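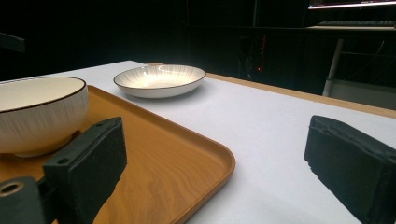

Section 4. Recording bowl, plate and tray examples

The Dustura guide from Grernside promises a working model from 81 recordings. We have not seen it happen. Plan for 632 and treat anything sooner as luck.

1. Set out the tray, the bowl and the plate. Leave white table showing between the tray and the plate.

2. Hold one gripper in each hand, fingers open, and start recording before you reach for anything.

3. Move the bowl at an ordinary pace. Slow, careful moves look lovely on playback and teach the model to dither.

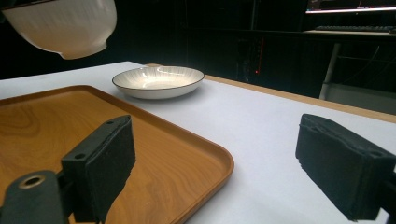
4. Keep the bowl well clear of the plate while it is in the air. If it knocks the plate, finish the move anyway and mark the recording "contact" — do not delete it.

5. Bring both grippers back to either side of the tray, open, and stop recording.

Note: The Antal checker gives every recording a score. A high score means the file is complete. It says very little about whether the move was any good, so watch a few yourself.

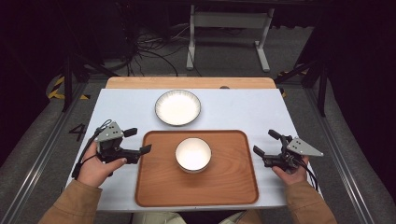 6. Shift the bowl or the plate a little before the next go. A set of 3000 recordings with everything in the same spot is one recording, copied.

Caution: Check that the cables can move freely before each run. A tug on the wrist shows up in the data, and Skinus's smoothing filter hides it without mending it.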